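April 2021

Workshop book - Cleranholm ticketing, balance payments + coach add-on

Picking up from the last entry. Balance window for rolled-over deposits opens soon and the payment page still isn't right. Writing down where we are so whoever is on next doesn't redo it all.

Test box rebuilt first thing, old orders wiped, 161 dummy bookings loaded. Mix of general admission, coach packages, campervan. All deposits marked as carried over. 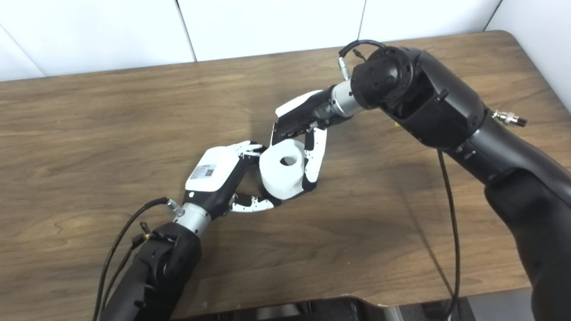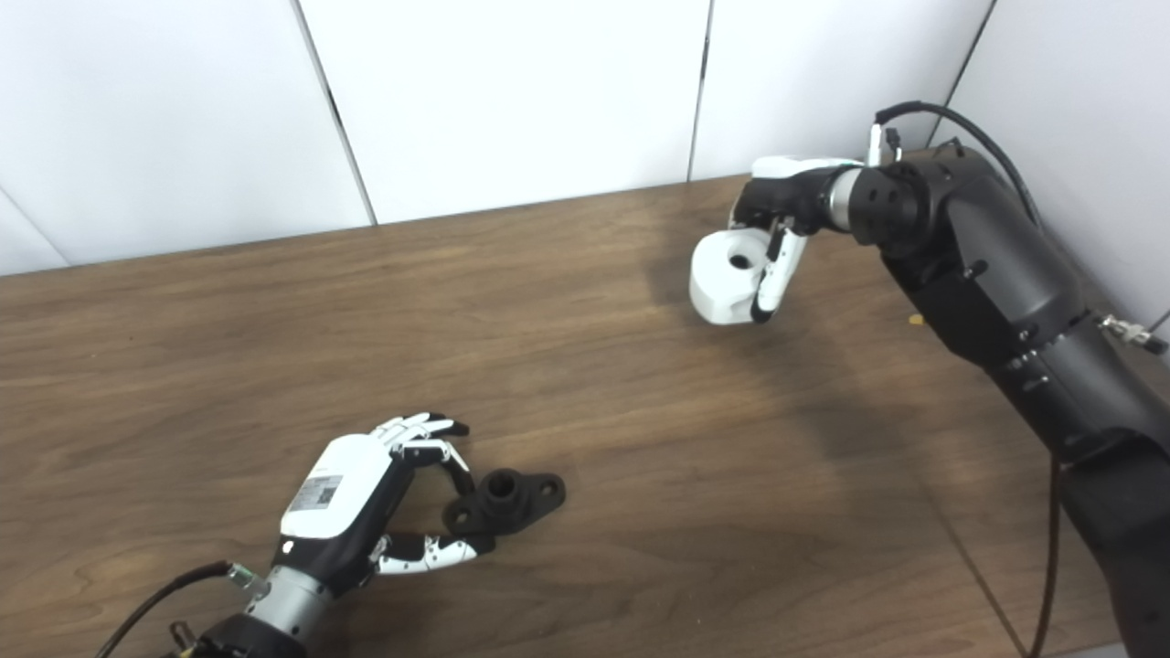

Two views at the wood-topped table, white panels behind.

Run 1 - plain balance payment, one ticket per booking. Fine. Booking fee added once per ticket as it should be. Confirmation email goes out with the right festival name but the footer still has the old dates. Fix footer!! Third time I've written that.

Run 2 - coach packages. Not fine. 29 bookings came back with the coach seat dropped after the balance was paid. Money taken correctly, seat gone. All of them were Primia pickups, none from the Dolar route. Looked at the Primia table and the stop codes have a trailing space on them, so the match fails and the seat gets treated as released. Stripped the spaces by hand, reran the same bookings, seats stay put. Needs doing properly on import, otherwise it comes back the next time the coach people send a fresh sheet.

Run 3 - adding extras while paying. Car park ok. Locker ok. Refund cover is a mess: if you tick it, go back a page, then forward, it goes in twice. Customer sees one, gets charged for two. That's a blocker, can't go live with it. Suspect the back button keeps the first basket line alive. Clearing the basket on page load sorts it but also loses the car park, so no good.

Later - tried giving each extra its own key, so a second tick overwrites the first. Works in the browser on my desk. Not tried on a phone yet. Most people will pay on a phone so don't call it done.

Bozkurt wristband printer: lead names over a certain length run off the end of the band. Set the limit to 29 characters and it wraps to a second line, readable. Scans ok at the gate reader, did 100 bands, 7 misreads. All 7 were from the start of the roll where the print is faint. Binned the first stretch and the rest went through clean. Write on the box: waste the start of every new roll.

Name changes. Rule as I understand it - lead booker can change anyone else on the booking, can't change themself until the balance is paid. The form lets you do both. Asked for the wording in writing, nothing back yet. Leaving the form as is.

Reminder emails. Draft is too long. The cut-off time is in the fourth paragraph, wants to be in the first line. Also says "your ticket's will be cancelled" - apostrophe, take it out. And link to the balance page goes to the home page on the test box, check teh live link before anything is sent.

Refund requests: the roll-over people can still ask for their deposit back up to the cut-off. Button is there but greyed out if there's a coach on the booking. Don't know if that's on purpose. Question for the box office.

To do
- trim stop codes on import, not by hand
- refund cover on a phone, both kinds of browser
- email footer
- cut-off time to top of reminder
- ask about greyed out refund button
- more wristband rolls, down to the last box
- put the campervan bookings through, didnt get to them at all today

Test box left running, don't reload the dummy bookings, the Primia fix is only in there and will be lost.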